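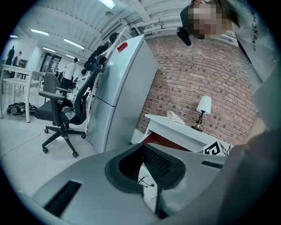 ## 4.3 Mixed rooms and the "one room, one job" rule

The Hidus guidelines sort every shared room into one of four types: kitchen, office, store or lounge. The type is set once, at the first visit, and all later advice follows from it. We doubt that this works. Of the 25 rooms in our Prenberg sample, the ones that gave our raters the most trouble were the ones where things belonging to two or more types stood within reach of each other.

Figure 4 shows the kind of room we mean. A tall white refrigerator stands beside a white rack of stacked black seating, and to its right is a white desk with a telephone and a table lamp, set against red brick. A rater who starts from the refrigerator will call the room a kitchen. One who starts from the desk will call it an office, and the pile of seating makes a fair case for a store. The guidelines offer no way to choose. They say only that the "main" item should decide, and leave the word undefined.

Size is the obvious tiebreaker, and the Stistonier checklist uses it. By that test the refrigerator wins in Figure 4. But size tells us little about what people do in a room. A refrigerator is large because of what it has to hold, and someone may open it twice a day. A telephone takes up hardly any space on a desk and may be the reason people come in at all. We found nothing in the published work on the checklist that ties the size of an item to how much it is used, and we are surprised that the assumption has lasted this long.

The stacked seating raises a different problem. Both schemes treat stacking as a sign of storage, and storage as a sign of low use. Neither step holds up well. Chairs get stacked between meetings as well as for the winter, and a pile looks the same in either case. Our visit notes for the Štěpánek building, made in September, have one rater marking a stack as "long term" and another marking a similar stack as "daily," with no difference in the evidence given. We have left both marks in the data. Settling them by discussion, as the checklist suggests, would have raised our agreement score without telling us anything about chairs.

### 4.3.1 What the lamp does to the rating

Small household items seem to pull raters toward the word "lounge," whatever else is in the room. A lamp with a white drum shade, like the one on the desk in Figure 4, was often written up as making a room "homelike." We would be slow to accept this. A lamp on a desk is also a plain work tool, and its shade does not tell us whether it was picked for comfort or was simply to hand. The Hidus scoring sheet gives extra points for such items. We scored the sample with and without those points, and report both in the appendix. Readers who want a single figure will be disappointed.

### 4.3.2 A weaker claim

It has been put to us that the fault lies in our sample, and that a set of 200 rooms would smooth out the odd cases. Perhaps it would. A larger sample would give a steadier average, but the room types would still be vague, and someone would still have to decide where to put a refrigerator that shares a wall with office furniture. Until the types are better defined, we see little value in collecting more of the same.

We therefore use a simpler record in the rest of the paper. Raters listed the large furniture, the items on top of it, and anything stacked or racked, and gave no room type. The record is dull to read and cannot be turned into a score. It also leaves out how often each thing is used, which we could not learn from single visits and did not try to guess. Section 5 compares these lists with what residents told us, and the match is poor in several places.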